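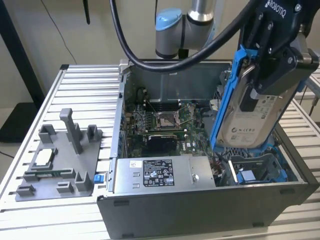

The Plotis Bequest

Notice was given on 17/04/2018 that the Prarby Office of Records would cease to hold the correspondence of the late Mr Plotis, and that all persons with an interest in the papers should present themselves at the front desk before the end of May. The notice was signed by Chrysanthi Rallis, Keeper of Letters, and was fixed to the inner door, where it could be read only by those who had already entered.

One person came. Benedetta Barbieri gave her address as Skakirico and her interest as private. She was issued with a chair, a pencil and the standard form.

"The collection consists of 1,438 letters," said the Keeper. "All were written by Mr Plotis. None was posted."

"To whom are they addressed?"

"To the Office. He worked upstairs for 24 years and is understood to have disliked speaking."

Visitors were permitted to read one box at a time. Miss Barbieri read for nine days. The letters dealt with the heating, the proper storage of maps, a window on the second landing that would not close, and the conduct of the Vasilakis brothers, who had kept the shop opposite and had once sold him a bad pear. Letter 124 proposed that the Office should open an hour later in winter. Letter 125 withdrew the proposal and apologised for its tone.

On the tenth day she asked whether any reply had been drafted.

"The Office does not reply to letters it has not received," said the Keeper.

"But you have them now."

The Keeper considered the point and consulted the regulations - the older edition, which was kept in her own drawer. It was established that a letter found on the premises was deemed delivered on the day of its finding, and that every delivered letter was owed an answer. The disposal of the bequest was accordingly suspended.

A second chair was brought. Miss Barbieri took the odd numbers and the Keeper took the even. The first reply, dated and entered in the register, informed Mr Plotis that his remarks concerning the window had been noted, and that a man would be sent up to look at it.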